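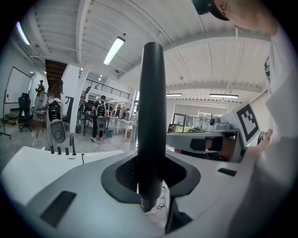 Attachment 1 – hand-held gripper, person in a black cap at right

Ticket 3901
Product: Anora classroom portal, with Gidico roster sync
Site: Galli College
Status: Resolved

Reported by site, Sunday
Year 8 students can log in to Anora but the term's assignments don't show. The course page loads with the banner and the teacher list, then "No current activities". Teachers see everything as normal. Four classes are affected, 214 students enrolled between them. Other year levels are fine. Clearing the cache made no difference, and neither did a different browser.

Support reply
Thanks for the detail. Please open one of the affected classes as an administrator, go to Enrolments, and tell us what is listed in the Role and Group columns for any student.

Site reply
Role is Student. Group is blank for all of them. In a Year 9 class the Group column has the class code. 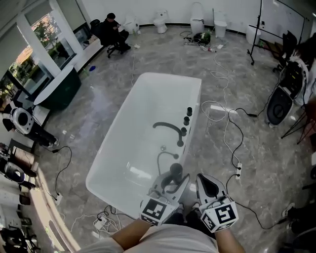 We also checked the Gidico export. The class codes are in the file, so they are getting lost somewhere after that. The last sync log says "completed with warnings" but doesn't list the warnings.

Support reply
The full log is kept on our side. It shows the Year 8 codes being rejected as duplicates. Were these classes copied from last year's courses?

Site reply
Yes, all of them were copied in September and renamed. The old ones are archived.

Support reply
Archived courses still hold their class codes. When the sync finds the same code twice it enrols the student and skips the group. Assignments restricted to a group are then hidden from them.

Please try the following:
Open the archived course, go to Settings and delete the entry under Class code. Save.
Repeat for the other archived Year 8 courses.
Run a manual sync. Choose Full – the Quick option only picks up new students.
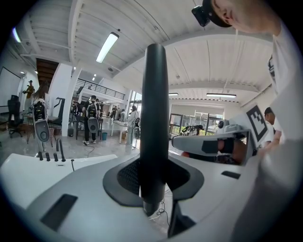
Check the Group column again before telling the classes. Submitted work and marks in the archived courses won't be changed.

Site reply
Codes removed and full sync run. Groups are filled in for three classes. The fourth is still blank.

Support reply
That one has a trailing space in its archived code, so the field looks empty when it isn't. We have cleared it from here. Please sync once more.

Site reply
All four are now correct and a test student can see the assignments. Happy to close.

Closing note
Passed to Drolteck development as a request to show duplicate code warnings in the site's own sync log.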